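Tindbridge puts its gripper rules on one page

14 April saw plenty of cups of tea at Tindbridge, where staff settled a new good practice code for handling cloth with hand-held grippers. It covers straps, buckles and where fingers should be, and it runs to 8 rules. 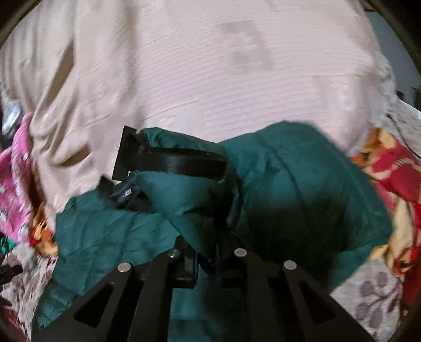 A quilted teal item in the gripper, with its strap and buckle on top.

"We had 106 suggestions, bless everyone, and I read every one of them," said Melina Athanasiadis, who looked after the drafting.

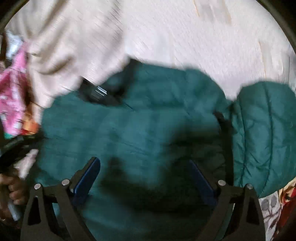

Gripper fingers open over a teal puffer garment.

Comments on the code are welcome until the end of April.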